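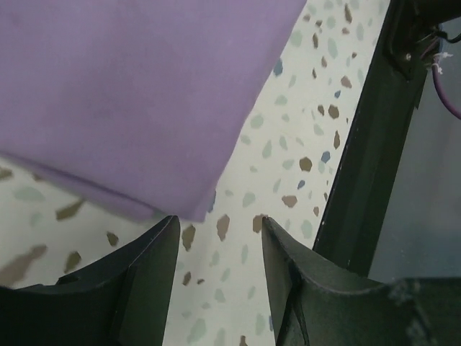

Attachment 1, ticket 2653: purple cloth, folded, on the terrazzo table. Rounded hem toward the center.

Support > Linen and Laundry > Ramley > Ticket 2653

Subject: Purple cloths will not stack flat after folding
Site: Ramley, folding room
Item: Trerkley cloth, purple
Surface: Grullari table, terrazzo pattern
Priority: Low
Status: Closed

9 comments

REPORTED PROBLEM

Purple cloths folded to the current sheet do not sit level in the shelf bays. The stack leans toward the open side and the top few slide off when the bay next to it is loaded. A bay should take 40 cloths. We are stopping well short of that and putting the remainder on the top shelf, where they get mixed in with the gray ones.

Gray cloths folded on the same table by the same people stack normally. Problem started with the June delivery.

COMMENT 1 (Ramley)

Attachment 1 added. The folded edge is the part to look at. It comes out as a thick round roll where the layers sit on top of each other, and it does not go down when pressed by hand. There are also faint creases across the flat part. The creases are not the complaint.

COMMENT 2 (Support)

Please confirm the following:

Fold method in use (sheet version, printed at the bottom left).
Whether the cloths are folded straight from the dryer or after resting.
Whether the purple cloths go through the same wash program as the gray.
Clear height of the shelf bay and the height of a stack at the point where you stop loading.

The attachment shows the rounded edge well enough. It also shows some darker mottling in the purple. Is that on all of them?

COMMENT 3 (Ramley)

Sheet version is the older one, half, half, then thirds. Folded straight from the dryer. Same program as gray, Aaltonen liquid, normal dose, no softener.

Bay height not measured yet. Will do it on the next shift.

Mottling: it varies. It moves when you run a hand over the cloth, so we took it to be the nap lying in different directions. Left a white towel pressed on a damp one overnight and no color came off on the towel. Please don't spend time on it.

COMMENT 4 (Support)

Agreed, mottling dropped from this ticket. If color does transfer at any point, open a new one under Wash Faults.

For the edge, try these in order and log the result of each before going to the next. Use cloths from one load only.

Test A. Current fold, cloths rested flat before folding.
Test B. Current fold, cloth turned over so the hem starts on the underside.
Test C. Half, half, half. No thirds.
Test D. Current fold, with the first half offset by a finger's width so the hems do not land on each other.

COMMENT 5 (Ramley)

Results, Wednesday, all on the same table.

Test A. Cloths rested until cool. Fewer creases. Edge unchanged. Stack still leans.

Test B. Edge unchanged, roll is now on the bottom instead of the top. Stack leans the other way.

Test C. Edge noticeably flatter. Folded cloth is too wide for the bay and the side has to be pushed in to close the door. Not usable on these shelves.

Test D. Edge flatter than current fold, less flat than C. Width is fine. Stack of purple stands up without leaning. One slid when the door was slammed.

Gray cloths folded to Test D for comparison: no difference from before. They were never a problem.

COMMENT 6 (Support)

Thank you. Test D points to hem build-up. With the half, half, thirds fold, two of the hems end up directly over one another and the final turn wraps around both. A soft, fuzzy cloth holds that shape and does not slip back to level.

Please lay one unfolded purple cloth from before June over one from the new delivery and compare the hems. If there are none left from before June, compare against a gray.

COMMENT 7 (Ramley)

Found two old purple ones in the cleaning closet. Hem on the new cloths is wider and is turned one more time than on the old ones. Overall size of the cloth matches edge to edge. The label is the same on both, and nothing on it shows a change.

Bay height measured with a steel rule. There is also a front lip on each shelf, 41 mm high, which is why the lean only goes so far before the cloths drop. The lip holds the lower ones and the upper ones go over it.

Separate point. The tabletop has a speckled pattern, off-white with brown, green and slate-blue chips, and purple lint doesn't show on it until the light is off to one side. We had been wiping it at the end of the shift only. Some of that lint was ending up on the gray cloths. Now wiping between colors with a damp microfiber. If a line can be added to the sheet, please add it.

COMMENT 8 (Support)

Cause accepted as the hem change on the new cloths in combination with the older folding sheet. No fault with the table, the dryer or the detergent.

Changes made:

Folding sheet revised. Offset first half for purple only. Gray stays as is.
Line added to the sheet: wipe table between colors, damp cloth, then dry.
Item note added to the Trerkley purple cloth record: wider hem from the June delivery onward, do not mix old and new in one stack.

Query sent to the supplier asking whether the wider hem is permanent. This ticket does not need to stay open for the answer.

To do at Ramley:

1. Take down the old sheet, including the copy inside the closet door.
2. Refold the purple cloths already on the shelves. They can be refolded without rewashing.
3. Load one bay to 40 and leave it for a full shift with the door in normal use.
4. Report back here.

COMMENT 9 (Ramley)

Old sheets removed. All purple refolded. One bay loaded to 40, door in use all shift, stack upright at the end. The top cloth had moved forward slightly and was still behind the line of the shelf.

The two old purple cloths have gone back to the cleaning closet and are marked on the corner so they stay out of the bays.

OK to close.

RESOLUTION

Closed at site request. Folding method changed for purple cloths. Reopen under the same number if the lean comes back with the next delivery.

Related: Gray cloths, lint after drying. Shelf bay door does not latch.

2 shares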